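**Demonstration gathering** is how a robot gets its examples: a person guides the arms through a chore, the computer records every move, and a learning program studies the pile later. I wrote most of this entry for the Nukatlow wiki, so forgive the chatty bits!

One run is called an episode. At Nerico we aim for 400 per chore (my best afternoon was 34, and I was pretty proud of it). Shabani Kioko likes to shift the objects between episodes, so the program can't just memorize one layout.

Two-arm chores go slower, as you're steering both grippers at once and they love to crowd each other over the table.
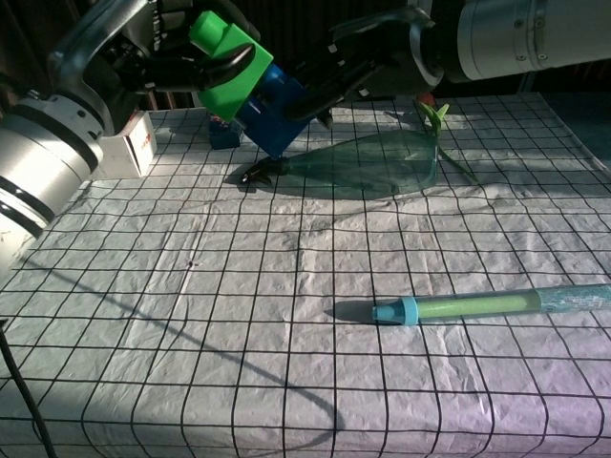

Fumbled grabs get a tag and stay in the set – Dretside drops theirs, and we still argue over it.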